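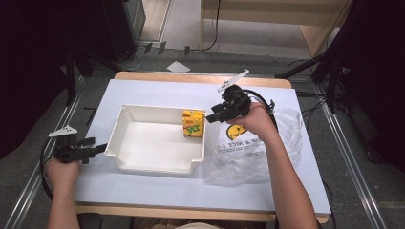 Juice carton, tray and bag, with a gripper in each hand.

Bench Tips: Getting Good Results from Hand-Held Grippers

I've been putting pairs of hand-held grippers through grocery chores for most of the winter, and I still get a kick out of it. You hold one in each hand, you do an ordinary job like bagging a drink, and within a few minutes you know more about the fingers than any spec sheet will tell you. These are the tips I keep passing along to people setting up their own bench.

Start with a small carton
A juice carton is my favorite first object. It has flat sides and square corners, it's light, and the walls give a little when you squeeze too hard, so you find out right away how much feel you've got through the trigger. Do the cartons before you move on to cans or fruit. Buy a few of the same kind and swap in a fresh one when the corners go soft - a tired carton makes every gripper look better than it is.

Use a tray with real walls
A flat mat is fine for picking, but walls make you work. Push the carton right up against one side and try to get a finger in behind it. The Warkum fingers are thin at the tip and slide in nicely. The Ornulach pair is chunkier, and I had to tip the carton toward me first, then take it by the top edge. Once it was out of the tray, though, the Ornulach held on like a champ and the Warkum let it swing.

Save your thin plastic bags
They're the hardest thing on my bench and the most fun! A crumpled clear bag has no edge you can trust. What works for me:
Pinch one layer near the opening and lift a little before the other hand comes in.
Keep the second gripper low and hook the top layer, don't chase it.
If both layers come up together, put it down, flatten it with the back of a finger and go again.
Rubber tips beat bare plastic here by a mile. I glue on a strip of shelf liner, and it lasts me 8 sessions before it starts to peel.

Mind the cable
Give yourself enough slack to turn your wrist all the way over, then check where the loop falls when you reach across the table. Mine used to catch the tray corner every time I went for the far side. A loose wrap around the wrist can help, but try it with both hands moving before you commit. Soft hook-and-loop ties are kinder than zip ties if you swap units a lot.

Keep the markers in view
If your grippers have marker fins on top, practice reaching without rolling your hands inward. It feels stiff for the first ten minutes and then you forget about it. Wipe the fins with a dry cloth before you start. Fingerprints gave me more tracking dropouts than the lighting ever did.

Sit down for it
I know plenty of people stand. I do longer and steadier runs in a chair with the table just above my lap, elbows free. Four rounds, then a stretch.

Comparing two pairs fairly
Same carton, same bag, same starting spot, and switch pairs every few tries so you aren't just measuring your own practice. I did 119 tries this way between December and now, half of them muttering. My current order for bagging jobs is Ornulach, then Warkum, with the old Clatcombe set third (lovely trigger, slippery fingers). For picking out of tight corners I'd flip the first two.

Next up is the Kovalchuk controller, which lets you set how fast the fingers close. I've only had one evening with it and I'm already hooked. Start it on the slowest setting with the bag.

Last updated 7 Mar 2024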